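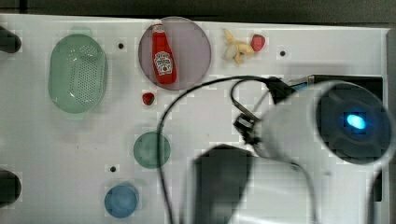
Els Postma
Re: Runby adjusted defense
The 103 is points allowed per 100 possessions, not per game. Runby plays slow, so their raw points against look better than they are. Put the two columns side by side before ranking anybody.

pivotfoot
Fine, but the Trendevum sheet estimates possessions with a fixed free throw factor. Runby fouls a lot late, and that throws the estimate off in close games. I would not trust the third digit.

Els Postma
Agreed on the factor. I reran it from play-by-play and the ranking didn't move. Jeltorum is still ahead of them.

zone23
Jeltorum also had the easier nonconference schedule. Is that adjusted for?

Els Postma
Yes, by opponent offense. Home court is not in there yet.

backiron
Then it's not finished. Jeltorum had most of its April games at home – in a gym that seats 900, with the bleachers right on the baseline. Visitors shoot under 60 percent from the line there.
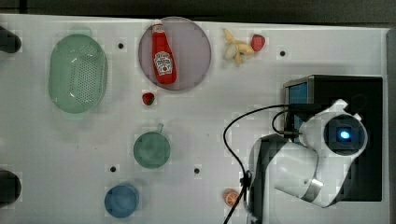
pivotfoot
Free throw defense isn't a skill. Check how many attempts you're looking at.

backiron
145 attempts.

pivotfoot
Too few. One bad shooting team in that group gets you most of the gap. Regress it to the league mean and drop it.

zone23
I'd keep home court in and leave the free throws out. Those are separate questions.

Els Postma
Doing that tonight. Kowalczyk is missing two box scores, so their row stays blank for now.

backiron
Post the version with free throws left in too. I still don't buy it.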